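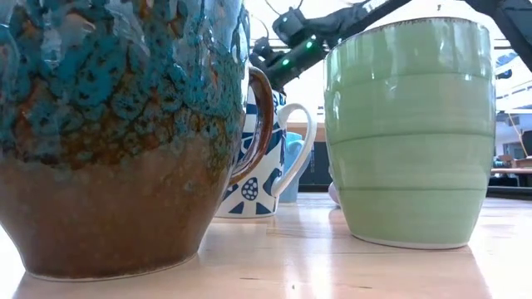 3 min read

Cornari, the mug-lending shop on the ground floor of the old Hillico building in Sirnenow, will start letting people keep the mugs they borrow starting in August. Borrowers who want to hang on to one can bring in another mug to take its place. The replacement has to be clean and free of chips, and it has to hold at least eight ounces.

The shop lends mugs to offices, schools, clubs and families that are having more people over than they have cups for. Until now every mug had to come back. Azlan Raju, who opened Cornari in a smaller space two doors down, said the question he hears most often at the return counter is whether a mug is for sale.

"People get attached," Raju said. "They've had coffee out of the same one for three days at a family thing and they don't want to give it back. I used to say no. Then I'd see the next mug somebody wanted to donate, and it was just as good."

The collection stands at 436 mugs, according to the shop's own list. Almost all of them were given by residents, and few of them match. Heavy glazed stoneware is kept alongside plain colored mugs and printed ones. A large mug with a mottled teal top and a glossy rust-brown bottom is one of the kinds that get asked for by description over the phone, Raju said, and so are white ones with a bold navy pattern. The pale green ones with grooves around the sides are popular with people who want something tall.

Under the current rules, a borrower fills out a card with a name, a phone number and the date the mugs are due. There is no charge for orders of 12 or fewer. Larger orders cost a flat $60, and the money goes toward hot water and dish soap, along with the dividers used to pack the crates. Mugs may be kept for up to a week. None of that will change.

What will change is the return. A borrower who wants to swap will hand over the replacement at the counter and sign the back of the card. Staff will look the new mug over before it goes into the collection. Mugs with metallic trim will be turned down, as will travel mugs and anything with a glued handle. Raju said he had also thought about turning down mugs with company names on them but decided against it, in part because a few of the oldest ones in the shop came from Hillico itself, back when the company still had its offices upstairs.

The swap will be limited to one mug per order to start with. Matching sets are left out of the plan and will still have to come back complete.

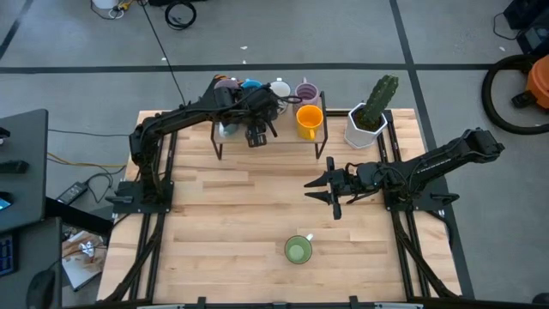 Cornari has also been working on how the mugs are put out for people to choose from. In the past, borrowers were handed whatever was at the front of the storage racks. Some liked the surprise, but others had particular needs. A senior lunch group asked for mugs with handles wide enough for three fingers. A preschool wanted light ones. Several offices wanted every person to have a different color so that the mugs would not get mixed up in a meeting.

Borrowers can now ask to have a few mugs set out on a low shelf ahead of time and decide from there. Raju said color is the easiest way for people to sort out what they want. Someone who comes in with no preference will usually have one after seeing a purple mug near a yellow-orange one.

"You ask them what size and they don't know," he said. "You ask them what color and they know right away."

Shape matters more to the staff than to the borrowers. Mugs that taper toward the foot take more room in a crate, and a tall one placed next to a short one can knock against its rim on the drive over. The shop packs by height for that reason, with handles turned to the same corner of each divider. Borrowers are asked to pack the same way on the return trip, although Raju said most do not, and breakage has stayed low anyway.

The Öztürkmen bakery across the street has been one of the steadiest customers. It borrows mugs on mornings when it opens its side room for breakfast meetings, and it has stopped ordering paper cups for them. By the bakery's tally, that came to 2230 paper cups it did not buy over the past year. The bakery plans to use the swap rule as well and has set aside a few mugs from its back shelves to trade in.

Residents who just want to donate can still do so without borrowing anything. Cornari takes up to six mugs at a time from each household, wrapped in newspaper or towels. It is short on large mugs at the moment and has more small white ones than it can use. Plates and glasses are not accepted, and neither are saucers, even when they belong with a mug. Raju said the shop tried lending saucers one winter and ended up with a box of them that fit nothing. 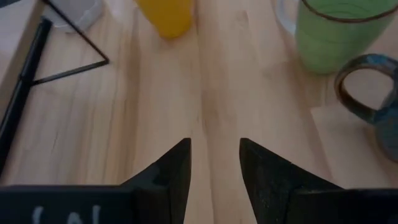
Light wood tabletop at Cornari, with a blue mug to the right.

Anyone borrowing mugs before the new rule takes effect will need to return all of them as usual. Cards already filled out for August will be honored under the new rule, and borrowers do not need to come in to change them.

The return counter closes at 5 p.m. Orders of more than 12 mugs should be placed two days ahead, and the shop asks that people picking them up bring a car with a flat trunk or back seat. Crates can be left by the side door in the morning before opening, as long as the card is tucked inside. Mugs should be rinsed before they are packed. They will be washed again at the shop.

Raju said he expects to lose some of his favorites under the swap plan. He has taken one mug off the list and put it in his office.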